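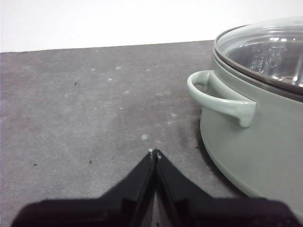
Pre-occupancy walk-through for the Andesa training building, with our comments after each item. We have kept this list going since February, when the interior framing was signed off, and it has grown a bit each time somebody from the design side came back with a fresh pair of eyes. Finishes get most of the attention on these walks, and fair enough, as they are what people will live with every day. The pale green we chose for the break room cabinets is very close to the green of a cooking pot with a glass lid, set against a plain white wall and a gray tabletop, and we are still very happy with how soft that green looks beside gray and white. Still, most of what follows is hinges, signs and door swings, so please bear with us.

Building: Andesa, ground floor and mezzanine
Interior design: Berutton
Date of walk: Wednesday, August 21, 2024

1. Exit doors open fully and latch on their own
OK, with one exception. The pair at the east corridor drags on the new carpet edge and needs a firm push for the last few inches. Gwilliam will trim the threshold strip and we will try it again with the carpet down on both sides.

2. Exit signs lit and visible from every seat in the auditorium
OK. We sat in the back row, the front row and both ends of the middle, and then did it all over again with the house lights down. All 323 seats have a clear line to at least one sign.

3. Aisle step lights
Not yet. Of the 40 fixtures, 10 are installed but not wired, all of them on the left aisle. The installed ones look lovely, by the way – a warm, low light that doesn't catch your eye when you are watching the stage.

4. Seats anchored, no loose arms or pinch points
OK. Two tablet arms in row F were stiff and have been adjusted. Please don't let anyone stand on the seats to reach the acoustic panels, however short the job is.

5. Acoustic wall panels secure
OK on the side walls. On the rear wall, the bottom row can be lifted off its clips with one hand, and students do lean on walls. Dindov to add the lower locking clip before furniture moves in.

6. Flooring transitions flush, no trip edges
Mostly OK. The strip between the lobby tile and the corridor carpet has a raised screw head near the drinking fountain. Marked with blue tape.

7. Corridor clear width
OK. Narrowest point measured is 85 inches, beside the display case, with the case doors shut. With the doors open it is a good deal tighter, so we would like sliding doors there if the budget can stand it.

8. Tall storage fixed to the wall
Open. Classroom cabinets are fixed. Instructor office bookcases are standing free until the desks are placed, and should not be loaded before then.

9. Break room outlets and counter edges
OK. Outlets near the sink trip and reset as they should. The counter corner by the door has been rounded, as we asked.

10. Glass partitions marked at eye level
Open. Film is on site but not applied. Until it goes up, leave the paper strips where they are, even though they look a little sad.

Items 1, 3, 5, 6, 8 and 10 stay on the list for the next walk. Please send corrections to the Berutton site office in writing, with the item number first.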